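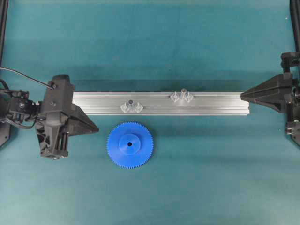 Lotte Vandenberghe asked whether the word list could be used for spelling checkers, and the short reply is yes, as long as the older forms are filtered out first. Her question comes up often enough that the filter is now part of the download.

Rilosden Word List

Rilosden is a list of 3000 dialect words with their standard spelling, a short meaning and the place where each word was noted down. The words come from letters, shop ledgers and talks with older speakers. Most of the typing was done by Henk Geerts and Joris Peeters.

Files

words.csv – the full list, one word per line
places.csv – the 27 villages, with the short codes used in words.csv
old_forms.txt – spellings found only in the ledgers
filter.py – removes everything in old_forms.txt from words.csv

Columns in words.csv

There are seven: id, word, standard, meaning, place, source, note. The note column is often empty. Text is UTF-8 and the separator is a semicolon, as many meanings contain commas.

Known problems

Village code BK was used for two places until the June release. Older copies of the list mix them up, so please download again if yours still has a column called region.

Verbs are listed under the form the speaker gave, which may be a past tense. Wim Dewulf has started to add the infinitives – the letters A to F are done.

The ledger words lean heavily toward food, cloth and tools. Words for weather and family are thin, and farm words from the coast are missing.

Changes

2025-11-23: removed 30 double entries, fixed accents in places.csv, added filter.py.

Use

Free for any purpose if you name the list. Corrections can go in the issue tracker, with the id of the word and the village where you heard it.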